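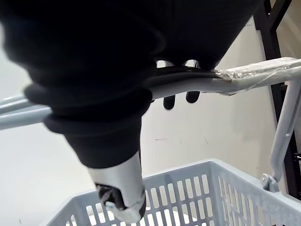 One member had written in ahead of the meeting that the plastic baskets were fine until somebody started wrapping the handles, and could the wrapping please stop. The letter ran to two pages and was received.

Minutes of the Manzano Building Shared Rooms Meeting, Feb 21, 2024

Present: nine members, and a tenth for the item on parking, which had been struck from the agenda.

1. Minutes of the last meeting
Approved, after "basket" was corrected to "baskets" in two places and back again in one.

2. Baskets
The letter was discussed at greater length than it was written. Those in favor of plastic wrap on the handles said it keeps them clean. Those against said it wrinkles, comes loose and ends up stuck to somebody's sleeve. A proposal to wrap half of each handle, as a compromise, was withdrawn when it was pointed out that this is the present arrangement on at least one of them.
Agreed: no new wrap. Existing wrap may stay until it annoys someone enough to take it off.

3. New baskets
Two quotes were read. Jelenetti offers gray ones with a metal handle at $139 the set. Drerkex offers the same thing at $76, with delivery in September. The meeting felt that September was a long time to carry things in one's arms.
Deferred.

4. Lighting
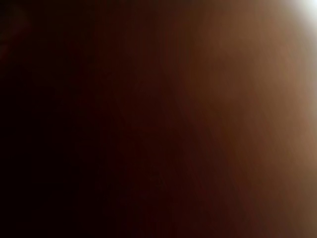

The brown corner by the shelves is still too dark to find anything in, and the one bright lamp shines mostly on people's faces. Moving the lamp was suggested. Moving the shelves was suggested by those who had not helped move them last time. A clip-on lamp from the Collix catalog, item 1604, costs $59 and was thought handsome but a lot of money for a clip.
Action: try the lamp on the other side first. Report back.

5. Lost property
One glove, one lid, one umbrella. The glove was claimed during the meeting. The lid fits nothing in the building and has been tried on most of it.

6. Any other business
A request for shorter meetings was held over for lack of time.

Closed at 9:20. Chairs to be stacked by whoever is last out.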